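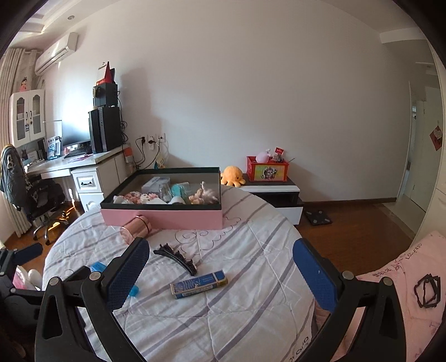
*A Rukodance gripper, a striped duvet and a hair clip waiting to be tidied.*

## Can a robot tidy your bedroom?

Maybe. I wouldn't stop doing it yourself just yet.

The kids in the Pidcombe robotics club are working on tidying up this term. Their project is called Rukodance, and they use a gripper you hold in your hand. It has two black fingers with blue pads on the inside. You move it to a thing, close the fingers and lift. A computer can learn from lots of goes like that.

Sounds easy? Try it with two rulers and a hair clip. Then try a flat packet on a soft doona - much harder!

Nosipho Shabalala, who is 12, reckons the robot will be doing her room by March. Her coach, Virgil Manole, has heard that before. In one session the club had 14 tries at picking up a hair clip and got it 7 times. Would you hire a cleaner who dropped half your stuff?

And picking up is only part of the job. A robot also has to work out where things go. Does a hair tie belong on a pillow? You know the answer. The robot has to be taught - and somebody has to check it learned the right thing.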